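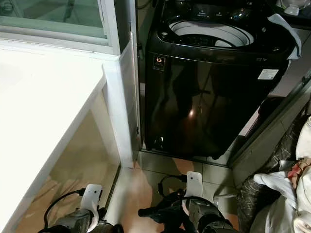
The new-to-us washer, just inside the laundry room door

pettigrew_lane
March 3, 2024
OK laundry people, I need opinions. We moved in October and finally replaced the old front loader with a black top loader, secondhand, 400 dollars from a shop called Horkska. I love the look of it! But that glossy front shows EVERYTHING. Every fingerprint, every drip of softener. I wiped it down 3 times this week and I'm already tired of it. What are you all using on shiny black panels? And would you peel the stickers off the front or leave them?

sudsy_marge
Ooh, fancy. Microfiber and plain water with a tiny drop of dish soap, then a second dry cloth right away. Skip glass cleaner, it left streaks all over mine.

evon77
I'd disagree on the glass cleaner. I spray it on the cloth (never on the machine) and mine looks great after two years. Peel the stickers — they drive me nuts.

sudsy_marge
Two years of ammonia on a shiny finish, though? No thanks. I'd leave the stickers until you've checked whether the model number is on one of them. My Husano only had it in one spot and I had scrubbed it off like a genius.

basement_rinse
Is that a cloth hanging off the back corner? I used to park mine there too and it slid down behind the machine during spin. Took me and a coat hanger half an hour to fish it out. Put a hook on the wall.

pettigrew_lane
Ha, yes, it's draped over the corner. The wall by it is tile and I'm not drilling into tile in a house we just bought. Would a stick-on hook hold up in there?

basement_rinse
Mine has, on tile. Clean the spot with rubbing alcohol first and leave it alone overnight before you hang anything.

evon77
Mine fell off in 13 days, so good luck with that. Get a magnetic one for the side of the washer.

sudsy_marge
Magnets scratch! Put felt behind it at least.

pettigrew_lane
Trying the stick-on one first. Will check the labels for a model number tonight and report back on the dish soap.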